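Ticket 843: Gripper loses parallel grip on hard drives, disassembly cell
Status: Open, waiting for supplier
Product: Osus two-finger parallel gripper, with Vulmont controller
Priority: Normal

Problem description

We are comparing two grippers for taking apart old desktop computers. The first one is the Osus, the second one is the Modine. Both are tested with the same program and the same force setting. With the Osus, the hard drive turns a little between the fingers during the move to the tray. The angle error is up to 5 degrees, and then the drive does not enter the slot. With the Modine we did not see this error, but its fingers are too wide for the space near the drive bay, so we would prefer to keep the Osus.

What I have tried already

Cleaned the fingertips with alcohol. No change.
Reduced the arm speed by half. The error is smaller, but still there.
Repeated the zero position of the fingers from the controller menu. No change.
Moved the grip point 10 mm closer to the middle of the drive. This helped the most, but the left finger then comes very near to the tall post of the tray.
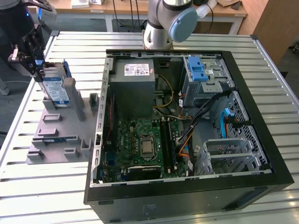 I also checked the force value in the log of the controller. It shows the number which I have set, during the complete move, and there is no alarm. For this reason I think the force is not lost. Maybe the contact surface is too small for the weight of a 3.5-inch drive.

Reply from Ngubane support, 14:10

Thank you for the clear report. Please tell us which firmware is on the controller, and if the fingertips are the flat metal ones or the ones with rubber pads. Please also try a wait time of 2 seconds after closing, before the arm lifts.

Update from reporter, 16:35

Firmware is the one from November. Fingertips are the flat metal ones. I added the wait time and ran the program 10 times. The drive still turned in five of the runs, so the wait time is not enough. Could you please send one pair of the rubber pads and the drawing with dimensions? I need to check the distance to the post before I mount them.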